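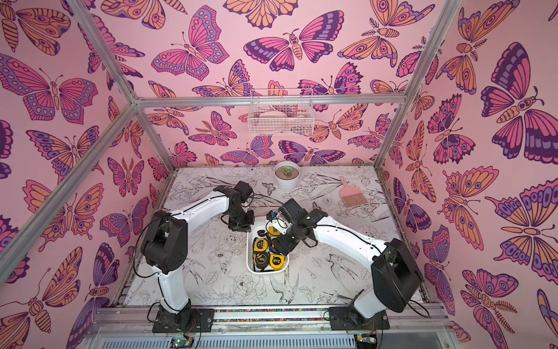
4 min read

About Jaselow

Jaselow tests whether robot arms can do ordinary chores. We take jobs that people do at home, in a stockroom or at a packing bench, set them up on a table, and find out how far a pair of arms gets with them. We write up the results for the stores, workshops and small manufacturers who pay for the work, and we put a shorter version on this site for everyone else.

We started in October with one bench in a rented unit behind the Tavares building. We now have the whole ground floor. We don't build robots and we don't sell them.

What we work on

Most of our jobs involve picking things up and putting them somewhere. Clients ask for this more than anything else, and it covers a lot of ground: clearing a table, sorting a drawer, filling a tray with hand tools before it goes out to a shelf. Tape measures in a tray are a good case. A person packs them without looking. A robot has to find a place to grip a rounded case that has a belt clip on it, get its fingers in between that case and the next one, and let go without dragging the neighbor along.

Two arms help with some of this. One can steady the tray while the other reaches in. They also get in each other's way, and a good part of our time goes into deciding which arm moves first.

We keep household and shop-floor jobs on the same benches. Brushing crumbs off a table and brushing metal dust off a work surface are much the same problem to a machine. We change the backgrounds and the table coverings too, the busier the better. A system that has only ever worked on a plain gray table can lose track of things on a patterned one, and people's kitchens are not plain gray.

Can machines do chores yet?

Some of them, slowly. We get this question on nearly every first call, so our current view is set out below.

Moving solid objects of a known shape from one place to another works well enough to be useful. In our last round of packing tests we ran 1000 attempts and counted 90 failures. Most of the failures were poor grips, and a few were trays knocked out of place. A shop that can put up with a person checking the trays now and then could use a setup like that today. A shop that needs every tray right the first time could not.

Soft things are still hard. Towels, bags, cables and clothing change shape when they are touched, and the results vary a great deal from day to day. We have stopped giving clients a date for laundry.

Speed is the other limit. Our arms are slower than a trained packer on every job we have measured. They make more sense for work that can run overnight or for jobs that are hard to staff.

At home the picture is less encouraging. A bench has edges and the same objects come back to it each time. A house has stairs, pets and a different mess every evening. We think single-purpose machines will keep doing better there for some years than a general pair of arms.

How we test

Each client job gets a written task sheet before any arm moves. The sheet says what counts as finished, what counts as a failure, and when a person may step in. We agree on it with the client and don't change it once testing starts. If a person touches the work during a run, that run is marked as assisted and reported separately.

Cesora is our scheduling and record system. It logs every attempt, including the ones that went badly in the first few seconds. Clients can see their own log at any time.

Prillevden is our public task set. It has 73 chores in it so far, with the setup instructions and scoring rules for each, and anyone may use it at no charge. If you find a rule that can be read two ways, please write to us. Several of the current rules came from readers.

Visiting and contact

Visits are by appointment on weekday afternoons. Closed shoes are required on the test floor and long hair must be tied back. Parking is on the Tavares side of the building; the front spaces belong to the print shop.

To propose a task, use the form on the Contact page and tell us the size and weight of the objects, how many you handle in a shift, and what happens when one is put in the wrong place. Samples are welcome once we have replied. Please don't ship anything before then, as we have very little storage.

Page last updated Friday, January 26, 2018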